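Dye notebook, February
Batch 11, madder on wool, second try

Started the soak at 7:40 a.m. Same yarn as batch 10 (the Szalai two-ply), same alum, new bag of root. Aarti ground the root finer this time because the last lot left chunks tangled in the skeins and Genalyn spent an evening picking them out.

Weighed the dry yarn at 212 g. Scoured it with the plain soap, two rinses. Second rinse was still a bit cloudy, so Alfredo thinks we should go to three. I left it at two to keep the comparison fair.

Mordant went in at 9. Brought it up slowly over an hour and let it sit with the lid on. I forgot to write down the peak temperature. Janelle, if you remember reading it, please put it in the margin.

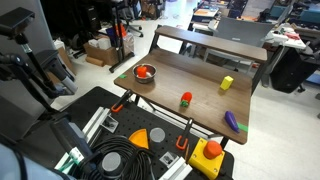 Dye bath was the part I wanted to change. In batch 10 we let it get too hot and the red went brown, close to brick. This time I held it at 140 F and checked every ten minutes. It crept up to 148 once and I took the pot off the burner until it dropped. The tap water at Leven Street is softer than what we had at the old place, so I added a pinch of chalk to the bath. Wilfredo says a pinch is not a measurement. He's right. Next time weigh it.

Pulled the first skein at one hour: coral, uneven near the ties. Loosened the ties on the rest. Pulled the second at 91 minutes, a good clear red, even most of the way around. Left the third in to cool overnight with the lid on.

Rinse water from skein one ran orange for a long time. Skein two cleared sooner. I don't know why, unless the tight ties were holding loose root.

To do:
Light test, skeins one and two, half of each card covered, south window
Order more alum from Novden, we are down to the last jar
Relabel the batch 9 samples, the ink ran
Ask Aarti which sieve she used

Added next morning: third skein is darker than the second but still red, no brown. Hung it on the back rail. Saved the leftover bath in the lidded bucket for a paler second run.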